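Soft fingers or clamp tips for hanging mugs on a rack?

Posted by skamalitz_bench in Grippers and end effectors

I'm trying to choose fingertips for a small arm that has to put mugs on a drying rack and take them off again. The arm is fixed to a white table and the controller is a Moltari. I have two sets of fingers to choose from and only want to keep one, as changing them over means doing the calibration again each time.

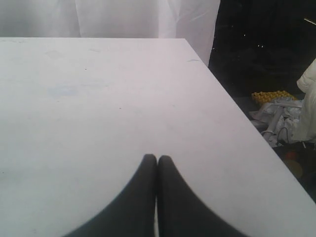
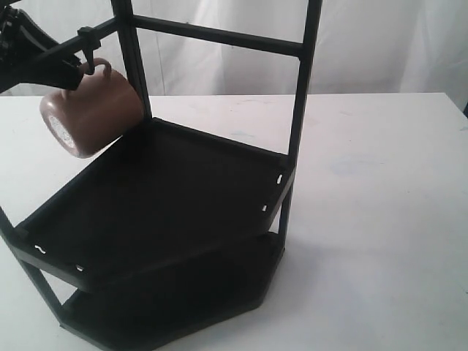 The wrist camera's view of the closed fingers over the table, then a mug held by its handle at the rack.

The mug job is the one that matters. Going in by the handle works some of the time, but the mug swings when the arm stops and I then can't say where the handle is to within a few millimetres. I have logged 53 attempts so far and got 52 clean picks off the table, so picking up is fine. Placing on the rack is where it goes wrong. The bar is short and the gripper body is quite bulky next to it.

Would you grip by the handle or by the rim? And is it worth paying for the Pundiro force sensing add-on, or should I sort out the camera first?

pallet_and_peg

Handle, but grip it near the top of the loop and keep the wrist at one fixed angle for the whole move. If you let the planner choose the wrist angle you will get a different swing every time and you can't tune anything against that.

Slow the last part down a lot. We had a similar rack job and most of our misses went away when we put in a stop just short of the bar, waited for the mug to settle, and then moved in a straight line. It costs you a few seconds – for a test bench that hardly matters.

On the camera, check what it can see when the fingers are closed. On yours they sit right in the bottom middle of the picture, so anything between the tips and the gripper body is going to be hidden at the moment you most want to see it. A second fixed camera off to the side, looking at the rack, would do more for you than the force sensing. It doesn't have to be a good one. Black bars in front of a white cloth are easy to find, so plain edge detection may be enough for the rack. The black gripper in front of the black rack is harder. I would put a strip of coloured tape on the gripper body.

I would leave the Pundiro unit until you have done that. It is a decent sensor but it tells you that you have hit the bar, and you want to know before.

marten_s_fan

Rim is better. Used the Martens 515 on cups for 3 months and never dropped one. Soft pads.

quarterturn

Rim grip is all right for standing cups on a shelf, but I don't see how you then get the handle over a bar without the fingers being in the way. It depends on which part of the rack you mean. If the mugs could go on the flat tray instead, then yes, take them by the rim and your problem gets a lot smaller.

If they have to hang, stay with the handle and measure how far the mug tilts in the grip. Do it with one mug, at least ten times, before you change the fingertips. If the tilt is nearly the same each time, put it in as a fixed offset. If it varies, the tips are letting the handle turn and a thin rubber facing will help.

Comments

skamalitz_bench: They have to hang. Will try the stop before the bar and the tape first.

pallet_and_peg: Check the cable run if you add tape, it caught ours on the wrist joint.

old_servo: Which firmware is the Moltari on? The older one rounds the straight line moves.

skamalitz_bench: The one it came with in June. I'll look.

Contact us | Terms of use | © Skamalitz Community Help | Back to top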